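Kitchen bench tips — the Flitgate canteen, since the arm went in

Updated 16 September 2021. Add to it, don't tidy it.

Sumatwood put the arm on the rice and bowls side. We still do knives, stove, seasoning and anyone with an allergy. Less lifting, more watching. Wrists are better for it, feet the same. Things that help:

## Rice

- Lid right up before the arm comes in. Half open and it stops, then you're standing there resetting.
- Learn the bottom right button, that's start cooking. Keep warm/cancel is the one above it — don't lean on it.
- Wipe the inner lid plate, dimples and all. Starch hides in them.
- Shiny black shows every fingerprint. Damp cloth, then dry one.

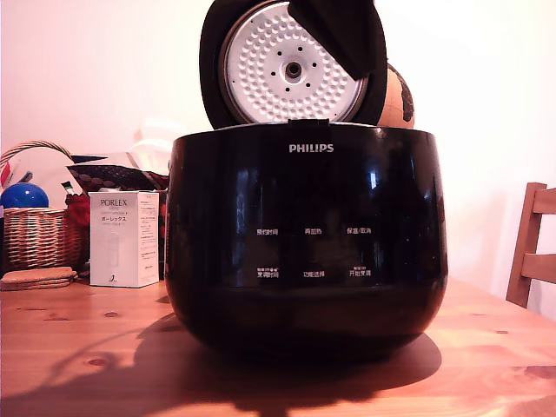

*Lid fully up, gripper over the top right of it.*

- Keep a clear gap each side. Boxes and baskets creep in over a shift, push them back.
- Arm logged 2,365 moves in its first month, 422 of them stops. Most were clutter, so its us, not it.

## Bowls

- Big round bowl goes down first, on the flat of the table. Dont nudge it once the arm has started.
- Gripper comes in at the rim. Stay out of the middle while it's there.
- Glossy glaze and strong light, bad mix. Pull the blind.
- Check the rim for chips with a thumb before every run. The arm wont notice, you will.

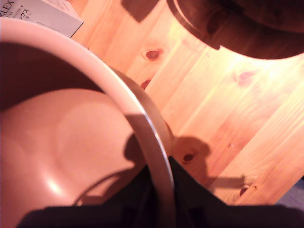 ## People stuff

- Three of us per shift, same as before. One minds the arm, swap every hour. It's dull, and dull is when you get bumped.
- Stop button first, questions after.
- New starters do a week by hand before they touch the screen. Buramow site skipped that and had to go back over it in November.
- Faults go in the Krishnan book, time and what it was holding. "Broke again" is no use to teh fitter.
- Service is due every 2,000 moves. Write the count on the board at close.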